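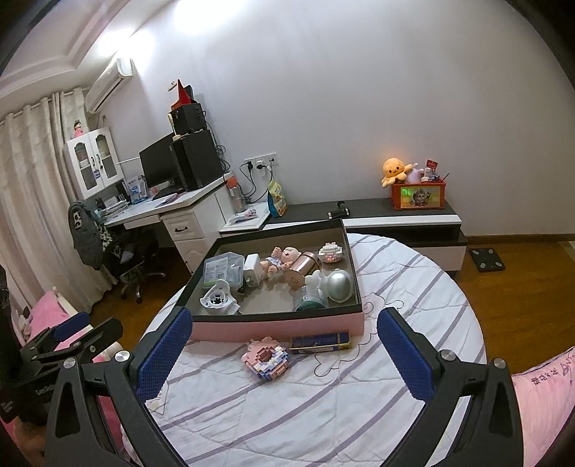
Tretano handheld kit, loaner unit, bedroom day

Tuesday, started a bit after 9. Coffee first, then the box clutter task, which I'd been putting off all last week.

Quick recap for anyone picking up this notebook: Inergate sent us the Tretano handheld gripper kit on a trial, and we have to tell them whether we want to buy. Brenda wants a yes or no from me plus a page of notes, and Alžběta wants the raw sessions so she can see if the tracking is any good on her end. So I'm the hands and they're the brains, fine by me!

Setup for today was the toy box on the round bed, striped quilt left on. I really like this one as a test because the stuff in it is so mixed. There's a little baby doll, a rose-gold bottle on its side, a teal cylinder, a clear packet with a label, and that small block-built cake with the pink dots, which I fully expected to wreck. The block donut and the dark blue tin sit out in front on the quilt. Task is plain: take a thing out of the box, set it on the quilt, put it back, next thing. No tidying between runs.

Ran 15 passes before lunch. Kept 11. Of the four I tossed, two were me (bumped the box rim, lost my nerve and sort of hovered), one was the session not saving, and one was the cake, which popped a piece off the top layer and I had to go hunting for it in the quilt. Found it. Put it back on. Probably on the wrong spot, sorry to whoever built that.

Things I liked

The blue textured pads. Way better than the smooth ones on the Bagheri demo unit we had in June, where anything round just squirted out. The rose-gold bottle came up on the first try nearly every time, and the teal one too once I stopped grabbing it too high. The fingers open nice and wide, so I'm not fussing with the approach angle on the bigger things.

Trigger feel is good. Light at first, then firmer when the pads meet something, so you kind of know where you are without staring at it. My thumb was fine after the morning, which I can't say for the Bagheri.

Saving is quick when it works. Press, short beep, done.

Things I didn't

The packet. Ugh. It sits in the back corner of the box and the fingers are too fat to get down beside it, so you end up pinching the top edge and dragging it up the side. It works, but it looks nothing like how I'd do it by hand, and Alžběta is going to ask about it. Slimmer tips would fix this. Clastetti lists some that supposedly fit, no idea if the screw spacing matches, need to measure before we order anything.

The soft bed. Not the kit's fault, but the box tips a little whenever I lean on the edge, and the quilt bunches up under the donut. For the next round I want the same items on a hard surface to compare, otherwise we can't tell if a bad grab is the gripper or the mattress.

The lost session bugs me more than the rest. I got the beep and there was no file. Restarted and it behaved after that, but one in 15 is too many if we're going to do this for weeks. Wrote to Inergate support at 11:40, no answer yet.

Money

The quote for extra pads and the second battery is 480 on top of the kit. Brenda made a face. I'd take the pads and skip the battery, the one we have got through the whole morning with roughly half left, and we stop for lunch anyway.

Afternoon

Only did the tin and the donut, small stuff. The tin is easy if you come at the short sides and awful on the long ones. Donut is easy, period, everything should be a donut.

Where I'm at: leaning yes, if support gives a real answer on the missing file. I'd rather not send the unit back before the hard surface runs.

To do
- measure finger screw spacing, compare with the Clastetti drawing
- copy the 11 good sessions to Alžběta's drive, tell her which ones have the packet
- same items, hard surface
- chase Inergate about the lost save
- ask Brenda if the pads can go on this month's order
- fix the cake properly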